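Shared Kitchen and Common Room Safety Checklist, with Comments
Skilatport Community House, February round
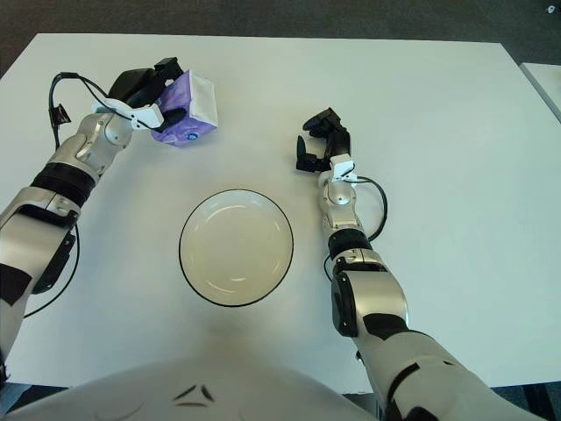 Checked by: Danang Purba
Comments reviewed by: Stanisława Grabowska
Areas covered: entry, common room, kitchen, storeroom, rear path

Mark each item OK, Fix or Urgent. Anything marked Urgent gets a phone call to the office the same day. Comments from the last round stay on the sheet until the item is closed.

ENTRY

1. Front door opens fully and closes on its own — OK
Closer was adjusted in the spring. Still a bit slow in cold weather.

2. Mat lies flat — Fix
The corner nearest the coat hooks has curled again. Tape lasted two weeks. Please order the heavier mat with the rubber edge.

3. Exit sign lit — OK

COMMON ROOM

4. Tabletops clean, no chips or raised edges — OK
Wipe with the mild cleaner only. The stronger one leaves a haze on white surfaces and people then scrub at it with scouring pads.

5. Tissues and hand sanitizer stocked — OK
Spare tissue boxes are on the second shelf of the storeroom, behind the paper towel.

6. Chairs stable — Fix
Two with loose back legs, set aside and labelled. Do not put them back out for the seniors' lunch.

7. Power cords clear of walkways — Fix
The floor lamp by the window is on an extension cord that crosses to the far outlet. Move the lamp or have an outlet added. This was raised last round as well.

8. Heater clearance of 100 cm kept on all sides — OK
Stacking chairs had drifted into the space. Moved during the check.

KITCHEN

9. Extinguisher in place, gauge in the green, tag current — OK
Tag is hard to read where grease has got on it. Cleaned.

10. Fire blanket within reach of the stove — Urgent
Hook has pulled out of the drywall and the blanket was in a drawer under the tea towels. Phoned in at 2 p.m. Danang has hung it on the side of the pantry for now.

11. Fridge at or below 4 degrees — OK

12. Hot water at the hand sink — Fix
Takes far too long to come through. Mrs. Đoàn's cooking group has asked about it twice.

13. Kettle and toaster cords undamaged — OK
The old Ramitz kettle has been thrown out. The lid would not stay shut.

14. First aid kit complete — Fix
Short of burn dressings and medium gloves. Box of 200 plasters is nearly full, so no more of those, please.

STOREROOM

15. Heavy items stored below shoulder height — Fix
Someone has put the folding tables up top again.

16. Cleaning products in original containers, lids on — OK

17. Shelving fixed to the wall — OK
Menberg unit checked at all four brackets.

REAR PATH

18. Path free of ice, grit bin filled — Fix
Grit bin is a third full. The shady stretch by the downspout freezes first and should be done before the 9 a.m. class.

19. Handrail firm — OK

20. Outside light working — OK
Timer was still on the autumn setting. Changed to come on at 4:30 p.m.

REVIEWER'S COMMENTS

Item 7 has now been open for two rounds. I have asked for a quote on the outlet — until it comes, the lamp stays unplugged.
Item 10 needs a proper anchor into the stud. Closed once I have seen it.
Item 15, I will put a label on the top shelf.
S.G.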